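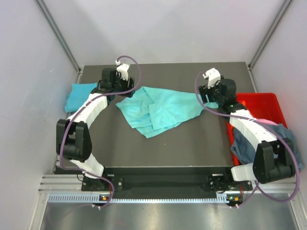

Turquoise cloth on the dark gray tabletop, one corner lifted by the arm on the right.

Re: [tramlist] Fleet notes, October, and the business with 301

Natália Meireles wrote:

> Went down to Wotach depot road at lunchtime and both of the new
> Zariņš cars were outside on the fan, one with pans up. The
> nearer one was definitely 301. The other I took to be 300, but it
> was parked nose to the wall and I could only see the blank end.
> Does anyone have a firm sighting of 300 in passenger service? My
> notebook says it has been "about to enter traffic" since I bought
> the notebook.
>
> Also, is the Balaseck short working still running on line 2? The
> timetable at the stop says yes, the display says no, and the driver
> I asked said "sometimes," and closed the doors.

Natália, thanks for this. Taking your points in the order that suits me.

300 has carried passengers. I was one of them. It worked an afternoon turn on line 2, out to Fliretti and back, and then went home to Wotach with its destination display reading "Welcome" in both directions. I wouldn't call that entering service so much as being introduced to it at a party. It hasn't been seen on the main line since, at least by me or by anyone who writes to this list, and I have it down as stopped for modifications. If what you saw was 300, then it has come off the lifting road, and that is news.

The way to tell from the blank end, for next time: 301 came with the fleet number above the coupler cover as well as on the side, and 300 didn't. Someone at the works evidently had a second thought. If the end you saw was truly blank, I'd put it in the book as 300, in pencil.

301 has meanwhile been doing all the work. It was on the early peak turn most of last month and did the late Fliretti cars as well, and the drivers seem to like it, apart from the cab heater, which has two settings, and neither of them is heat. The ride over the Balaseck curve is much better than the old cars gave us. You still get thrown across the aisle, but in one smooth movement.

The door chime has been changed again. It was two notes going down, which several passengers complained sounded like the tram had given up. It's now two notes going up. I recorded both for the archive, if we still have an archive. The link on our page goes to a shop that sells curtains.

On the Balaseck short working: the driver was right. It runs when there is a car to run it. Officially it was suspended when the crossover was taken out of use, then reinstated when the crossover was put back, and the stop notices were printed in between. The displays were corrected, then the system was restarted and went back to the version from before the correction. So the paper is right about the intention, the display is right about most evenings, and if you want to get to Balaseck you should take whatever comes and be ready to walk from the junction. It takes me nine minutes with a bag.

Depot notes, for those who collect them. The wash plant at Wotach is out of order, so expect everything to be brown until further notice. The old works car has moved from the back road to the front road, where it's finally possible to photograph it, except for the skip that was delivered in front of it the next morning. Rail grinding has been heard at night on the Fliretti branch. I say heard because I live there. It starts a little after one and sounds like somebody sharpening a church.

A correction to my last post: I said the replacement points at Fliretti terminus were motorized. They have been fitted with the motor, and the driver gets out and does them with the bar. Apologies to the three people who wrote in, one of them in capitals.

Could whoever is next past Wotach please look at the far side of the second car? A side number would settle it. The footpath behind the substation gives a clear view between the fence and the bins, and the security man is fine about it if you say good morning first.

I'll be on the late 301 turn tomorrow if it runs, rear section, window side, with the flask.

Unsubscribe instructions are at the foot of the list page, below the curtains.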